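Mullidgate wants to sell us a toll lane. The pitch from Brabec, the firm that would build it, is that every commuter saves $1,627 a year in gas and lost time. I read the whole packet and I still can't find where that number comes from. Whose time? Priced at what?

They also say 4000 cars a day will use it. The Dronutwood lane was promised the same kind of crowd and got 3000 on a good day in July, and the toll went up to cover the gap.
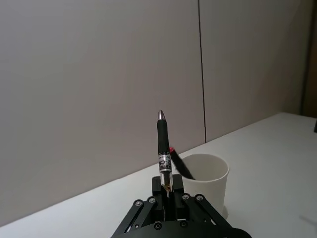 A pen with a shiny silver tip.

The contract has a clause that lets the toll rise every year for 7 years with no vote. I'd want that one out before anybody signs. And I'd like to see what the same money does for the 6 a.m. bus, which is full by the time it gets to my stop.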